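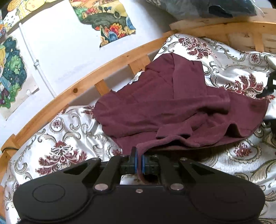 Photo: Tannous

Color keeps bleeding from dark red fabric
Posted by Sasow

I have washed my new dark red garment 4 times and the water is still pink. Must I always wash it alone? My machine is set to 900 spin.

Skasex
Wash in cold water, inside out, with other dark clothes. Please do not leave it wet in the drum overnight. If the water is still pink in November, I would return it to the shop.

Clalania
Vinegar did nothing for mine. I wash it alone every Friday.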